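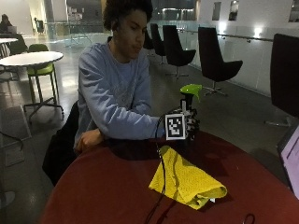

ヒンリクス講堂の使用前点検は、エルンステッド校同窓基金の感謝の夕べを開くたびに、主催する側が自分でやることになっている。学校の設備点検とは別物で、学校のほうは「建物が立っているか」を見てくれる。こちらが見るのは、建物の中で寄付者が転ばないか、濡れないか、名前を間違えられないか、である。最後のものは安全点検の範囲外だと去年も言われたが、怪我の治りはあれがいちばん遅い。臙脂色の円卓に両腕をのせ、唇を結んで手元をじっと見ている巻き毛の青年、あのくらいの姿勢で最後まで目を通していただけるとありがたい。前回の点検表は、どう見ても歩きながら丸をつけた筆跡だった。

点検日:2026/02/27
対象:ヒンリクス講堂、玄関ホール、クローク、裏階段、中庭側通路
印の意味:[x] 可、[ ] 要対応。「たぶん可」という欄は廃止した。前回いちばん人気のあった欄である。

## 玄関と受付

- [x] 正面扉が内側から鍵なしで開く
- [x] 扉の閉まる速さが杖の人に間に合う
- [ ] 玄関マットの端が浮いていない
- [x] 受付机の後ろに人が立てる幅がある
- [ ] 名札の箱が通路に出ていない
- [x] 傘立てが扉の可動範囲に入っていない

コメント:マットは浮いている。昨年の表にも「浮いている」とあり、その前の表には「少し浮いている」とあるので、順調に育っているようだ。両面テープで留めるという案が毎回出て、毎回、テープを誰が買うかのところで止まる。今回は私が買った。領収書は封筒に入れてある。

傘立ては鋳物で、卒業年次の記念品である。重さについては正確な記録がなく、「動かした者は翌日休む」という口伝だけがある。扉から離れた場所に落ち着いているので、このまま二度と動かさないのが最善と思う。

名札の箱は、並べ終えた時点で畳んで机の下へ。開場してからも箱のまま床に置いてあると、旧友を見つけた人が手を広げて駆け寄る途中に必ずある。再会の場面としては盛り上がるが、保険の書類には書きにくい。

## 座席と通路

講堂の固定席は234席。これは椅子の数であって、招待状の数ではない。この一文は招待状を発送する人に向けて書いている。

- [x] 固定席の座面がすべて跳ね上がる
- [ ] 肘掛けのねじの緩みなし
- [x] 中央通路に補助椅子を置いていない
- [ ] 側面通路に補助椅子を置いていない
- [x] 車椅子用の区画に物がない
- [x] 段差の縁に明るい色の帯がある

コメント:側面通路にフィローの折り畳み椅子が立てかけてあった。置いてはいない、立てかけてあるだけだ、という説明書きまで添えてあった。字がきれいだったので剥がすのに少しためらったが、椅子は倉庫へ戻した。火が出たとき、立てかけてある椅子と置いてある椅子を煙の中で見分けられる人はいない。

緩んでいる肘掛けは後方の席に集まっている。学長挨拶のあいだに力の入る席なのだろう。六角レンチは舞台袖の工具箱にあるはずで、実際には工具箱があった。レンチは要調達。

座席の背に付いている寄贈者名の小さな銘板も、一枚ずつ指でなぞって角の浮きを見た。袖を引っかけるという苦情が前にあったためだ。浮きはなし。ただし、磨きすぎて名前が読みにくくなっているものがある。安全上は合格、礼儀のうえでは再検討が必要である。

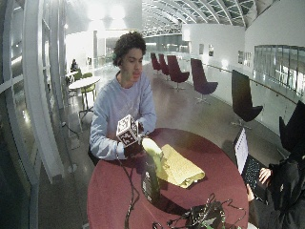

マルレーネ・エーラースは先の版を読んで、補助椅子の禁止は結構だが、それなら立ち見になる人をどこへ立たせるのかも書いておくべきだと言ってきた。去年は後ろの扉の前に立ってもらい、結果として非常口が、たいへん身なりのよい人垣でふさがった。椅子なら運べるが、大口の寄付者は運べない、とのことだった。

もっともな話なので、項目を足した。

- [ ] 立ち見の位置を床の印で示してある
- [ ] その位置が、どの扉の前にもかからない
- [ ] 案内係が印の意味を知っている

コメント:三つ目の項目がいちばん難しい。印を貼ると、案内係自身がその上に立つ。以前それで、立ち見の場所が案内係の休憩所になった。開場前の打ち合わせで、印を指して声に出して説明すること。配った紙に書いてあるから大丈夫、という考えは、本表の作成者が言うのも妙だが、信用しないほうがいい。

## 舞台まわり

- [x] 演台がぐらつかない
- [ ] マイクの配線が床に固定されている
- [x] 舞台への階段に手すりがある
- [x] 手すりを握って体重をかけても動かない
- [ ] 目標額の表示板が自立する
- [x] 幕の裏に可燃物がない

コメント:表示板について。基金の積み上がりを温度計の形で見せるあの板は、今年で9年目になる。裏の支えが弱り、寄付の進みが良い年ほど赤い部分に厚紙を重ねるので、上が重くなって前に倒れる。つまり、成功するほど危険な構造である。砂袋を脚に載せるまで舞台に上げないこと。砂袋を「見た目が悪い」という理由で外さないこと。去年外したのが誰かは書かない。本人がこの表を読む。

手すりの件は本当に体重をかけた。かけたのは私で、結果は可。より重い来賓が予想される場合は、より重い点検者を手配されたい。

配線は、舞台袖から演台まで床を這わせて布テープで覆う。毎年「今年は無線で」という声があり、毎年、電池が乾杯の直前に切れて有線に戻る。最初から有線で貼っておけば、学長が有線を跨ぐ練習もできる。

演台の花は背の低いものに限る。安全項目かどうか微妙だが、話者の顔が花の間からのぞくと、前列が笑いをこらえて咳き込み、咳き込んだ人に水を運ぶ係が暗い階段を走る。因果は意外に近い。

## 電気と暖房

- [x] 延長コードに焦げ、被覆の割れなし
- [ ] 延長コード同士をつないでいない
- [x] 湯沸かし器は専用の差込口を使用
- [x] 分電盤の前に物を置いていない
- [ ] 分電盤の表示と実際の回路が一致する

コメント:分電盤の表示と回路の照合は、表示が「音楽室」となっているスイッチを切ったところ、玄関ホールが暗くなった。音楽室は変わらず明るかった。校舎の改修以来ずっとこうらしい。正しい対応表を手書きで扉の裏に貼ったが、これは仮のもので、仮のまま孫の代まで残る予感がある。学校に正式な張り替えを依頼済み。返事はまだない。

受付のフルラリ(寄付の申込みを打ち込むあれ)は端末の電源を壁から直接とること。湯沸かし器と同じコードにつなぐと、珈琲が沸くたびに寄付の記録が消える可能性がある。逆に、記録を守ろうとすれば珈琲が出ず、珈琲が出なければ記録すべき寄付も減る。どちらも守るには壁の差込口を2つ使うだけでよい。

暖房は開場の前に一度切って、音を聞く。かたかた鳴るのは例年どおり。鳴らなくなったら知らせてほしい。

## クロークと裏階段

- [x] クロークの横棒が外套の重さに耐える
- [ ] 裏階段の電球がすべて点く
- [x] 裏階段に学園祭の大道具がない
- [x] 消火器の圧力表示が緑の範囲
- [ ] 消火器の前に外套掛けを置いていない

コメント:横棒は昨年11月の懇談会で落ちた。負傷者はなく、毛皮の下敷きになったのは毛皮だけだった。取り替えた棒は太く、受け金具も壁の芯に留まっている。ぶら下がる試験はしていない。したがる人がいたので断った。

消火器は外套掛けの裏で見つかった。圧力は十分。場所を知っている人だけが使える消火器というのは、会員制の趣があって当基金らしいが、やめておきたい。外套掛けのほうを動かす。

裏階段の電球は踊り場のものが切れている。脚立が要る。脚立は講堂の備品一覧にあり、倉庫にはない。

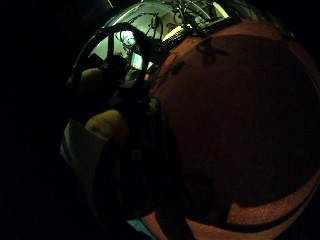

裏階段はそもそも閉めてしまえばいいのに、というのがティル・ザウアーラントの意見で、出演する生徒が使うのは開演前だけ、あとは迷った卒業生が昔の近道を思い出して暗がりに入っていくばかりだ、と書き添えてあった。三年前の踊り場の捻挫も、元をたどれば郷愁だったという。

気持ちはよく分かる。しかし裏階段は避難経路図に緑の矢印で載っており、閉めるわけにはいかない。郷愁に効く措置として、踊り場の電球を直し、下の扉に「化粧室はこちらではありません」と貼る。実のところ、近道を思い出した人のかなりの割合は化粧室を探している。

- [ ] 電球交換
- [ ] 貼り紙
- [x] 下の扉が内側から開く
- [x] 段鼻の滑り止めに剥がれなし

## 飲食

- [x] 給湯場所と通路が交差しない
- [x] グラスの回収場所が階段から離れている
- [ ] 食物の表示札が料理の前にある
- [x] 床を拭く道具が会場内にある
- [ ] 蝋燭を使わない

コメント:蝋燭の欄に印がないのは、使わないと決まっていないからだ。雰囲気の担当からは「ほんの少しだけ」との返答。火は量を聞いて遠慮してくれるものでもないので、電池式にしていただく。電池式が安っぽく見えるという件については、客席の照明を落とせば見分けはつかない。照明を落とすと階段で転ぶので、落とさないが。

表示札は、料理を並べてから書く。先に書いた札に合わせて料理を並べるやり方は、昨年、胡桃の札の後ろに胡桃のない菓子、何もない札の後ろに胡桃の菓子、という配置を生んだ。気づいたのが早くて助かった。今年は厨房で書いた人がそのまま運び、自分で置く。

モップは目立つところに。隠すと、こぼした人が自分のスカーフで拭こうとする。育ちのよい人ほど早い。

## 現金の扱い

寄付箱は安全点検に入れるか迷ったが、階段を持って降りる以上は荷物である。

- [x] 箱の底が抜けない
- [ ] 箱を運ぶ経路が決まっている
- [ ] 運ぶ人が一人にならない
- [x] 鍵が箱と同じ場所に保管されていない

コメント:底が抜けないかどうかは、文鎮と古い名簿を詰めて確かめた。箱に入る現金は例年およそ1000ユーロで、大半は小銭である。金庫のある事務室までは、講堂の横から中庭側通路を通る。裏階段は使わない。近いからといって使わない。小銭の入った箱を抱えて暗い階段を降りるのは、募金活動の締めくくりとしてはあまりに劇的だ。

鍵は昨年まで箱の上に粘着テープで貼ってあった。なくさない方法としては満点だった。

## 中庭側通路

- [x] 屋外灯が点く
- [ ] 排水溝の蓋に踵が落ちない
- [x] 凍結時の砂が用意してある
- [x] 植え込みが通路に張り出していない

コメント:排水溝の蓋の格子は、踵の細い靴をちょうど一足分くわえる幅に作られている。設計者に恨みはないが、開会の間は板を渡す。板の端が浮くと玄関マットと同じことになるので、テープの残りをここに使う。

砂は桶に入っている。桶の表に「砂」、裏に「塩」とある。なめて確かめるのは職務に含まれていないので、色で砂と判断した。
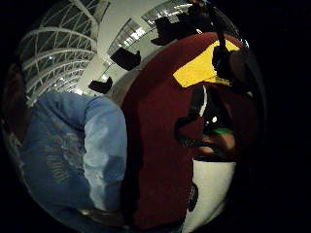 *水色の袖と、頭上で弧を描く天井。*

## 開場直前にもう一度見るもの

午前中に合格したものが夕方まで合格でいる保証はなく、とくに次の項目は目を離すと元に戻る。

- [ ] 非常口の前
- [ ] 側面通路の折り畳み椅子
- [ ] 表示板の砂袋
- [ ] 消火器の前の外套掛け
- [ ] 立ち見の印の上にいる案内係

再点検は最初の点検と別の人が行う。同じ人が見ると、直したつもりのものが直って見える。私の場合は実際にそうで、布テープを貼り忘れた配線を、貼った配線として二度またいだ。

## 残っている用件

- [ ] 六角レンチの調達
- [ ] 脚立の捜索(音楽室の棚の裏から始める)
- [ ] 床の印に使うテープの色を決める。赤は床と紛れる。緑は避難経路と紛れる。黄色でよいと思う
- [ ] 分電盤の表示について学校へ再度連絡
- [ ] 読みにくい銘板の一覧をマルレーネ・エーラースへ渡す
- [ ] 「化粧室はこちらではありません」の紙に、ではどちらなのかを書き足す

追記:玄関マットを留めた。反対側の端が浮いた。テープをもう一巻き頼んである。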